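The Curkdale Skiffle and Beat Scene: Project Report
Popular Music History, Term Project

Our group chose the small beat scene in Curkdale because two of us grew up there and had heard older relatives talk about the dances at the Brirent Ballroom. We wanted to find out which bands played there, who came to see them, and why the dances stopped.

We used three kinds of sources. The first was the ballroom's booking ledger, which the town library keeps as item 3011. The second was the local paper on microfilm. The third was a set of interviews with people who went to the dances as teenagers. We recorded nearly 40 of them in all, most under ten minutes long.

The ledger shows that skiffle groups played on weeknights and louder bands got the weekends. The Prilells were booked more often than any other act. They started with a washboard and a tea-chest bass, then bought electric guitars on credit. The hall was licensed for 300 people, but several interviewees remembered it being fuller than that.

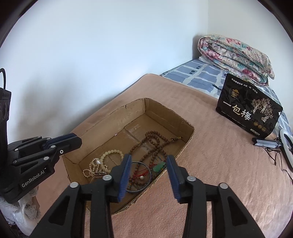

Figure 1. Jewelry in an open cardboard box on a bed.

Clothes came up in almost every interview. People remembered what they wore better than what the bands played. Girls sewed their own skirts, and boys saved for months to buy a jacket from Shi, the tailor on the main street — he let them pay it off weekly.

The dances ended in November, the year the ballroom was sold. The paper blamed fights. The ledger suggests money was the bigger problem, as ticket income had dropped by 30 percent over two seasons.

Our main limit was sound. We found no recordings of the Prilells, so what we say about their playing comes from memory and from two short reviews. The interview files and our ledger notes were handed in with this report.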